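Search Search the site Go

Kimaro progress update, May

Hi all at Plenusari - time for another look at what your money is doing. Short version: the game is playable from start to finish, and I'm pretty happy (and pretty tired!).

Combat in Kimaro feels so much better since I slowed the enemy swings down. I also cut the second swamp level, which every tester hated, and moved its boss into the Tromden caves. We now have 19 rooms done and 7 left to build. The save bug is still there - it eats your inventory if you quit during a cutscene - and I'm giving it all of Thursday.

The closed demo went out to around 900 players. Most of them got stuck at the bridge puzzle, so I'm adding a hint there. Music is behind schedule by 2 tracks, but the budget is fine and I don't need to move the release.
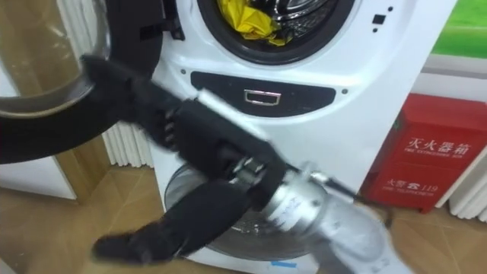
Black garment at the washer door, yellow cloth in the drum.

Next up is controller support, then the store page.

Comments
pixelmoth: Please keep the swamp music at least!
oldsave: Stuck at the bridge too, glad it wasn't just me

Recent
Fakden patch notes
Kimaro: drawing the caves
Picking a font for menus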